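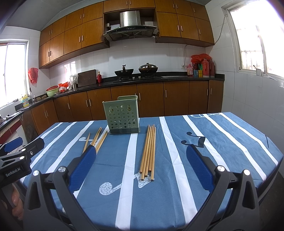 Chopstick sorting with the hand-held gripper, kitchen set. The left pad is touching the group of four.

Data collection update: thin objects and the chopstick task

Collection for the tableware group continued through July and into the fall. The Comorbridge team has now logged 3,286 accepted demonstrations across the group, and the chopstick task has moved from trial status to the regular schedule. The notes below cover the task definition, the changes to the recording procedure, and the labeling rules that take effect with this issue, dated November 10, 2020.

Task definition

The operator works at a table with a perforated holder and a number of loose chopsticks. The goal is to place every chopstick upright in the holder using only the hand-held gripper. The free hand stays off the table from the start signal to the end signal. Chopsticks may be taken singly or in small groups. Both are valid, and the operator does not need to announce which is planned.

Starting layouts are changed between takes. The holder can stand anywhere within reach, and the chopsticks are put down in one or more clusters, crossed or close to parallel. Crossed clusters are the harder case. A jaw that closes on the upper stick often drags the lower one, and the policy needs to see how a person deals with that. Operators should not tidy a crossed cluster by hand before a take begins.

Why thin objects

The first Tronero policy was trained mostly on cups, bowls and boxes. It transferred poorly to anything narrower than the jaw pads. On cutlery it tended to close too high and finish with an empty grasp, and it had no useful behavior for a stick lying flat on cloth. Adding more bowls did not help. The chopstick set was proposed to fill this gap, with the holder as a second source of difficulty: the insertion has to clear a rim, and the far end of the stick is well away from the point of contact.

Recording procedure

Takes are recorded in ordinary kitchens and dining areas with the background left as found. Patterned tablecloths are allowed and encouraged. Stripes and printed figures are a known cause of false edges in the Lefèvre segmentation model, and the earlier set was recorded almost entirely on plain surfaces.

Window light is also left alone. Exposure is fixed at the start of a session and checked again after every 5 takes. If the near half of the table is readable, the take is kept, even where a window behind it is blown out.

Approach speed should be what the operator would use without a recording running. Several early sessions were too slow – the jaws hovered over the target for long periods, and the trained policy learned to hover as well. Takes with more than 3 seconds of idle time before first contact are now flagged by Ulto during upload and sent back for review.

Labeling

Each take is split into four phases: approach, contact, lift and insert. Contact begins at the first touch between a pad and any chopstick, including touches that do not lead to a grasp. Lift begins when at least one stick is fully clear of the cloth. Insert begins when the lower end crosses the rim of the holder.

Failed grasps are kept and labeled as such. A dropped stick does not end the take unless it leaves the table. Regrasping with the tips pressed against the cloth is common and gets its own tag, "table-assist", which was missing from version 2 of the label sheet. Please use the current sheet for all uploads.

Known issues

Pad wear affects this task more than the others. A worn texture lets a stick rotate in the grip during lift, and the rotation is hard to see in the recording. Inspect both pads before a session and note any replacement in the log.

Jaw width readings are noisy near full closure. A single chopstick and an empty grasp can give nearly the same value, so width alone is not accepted as evidence of a successful grasp. Use the video for this label until the revised calibration is released. Takes already labeled from width will be relabeled at Comorbridge, and sites do not need to resubmit them.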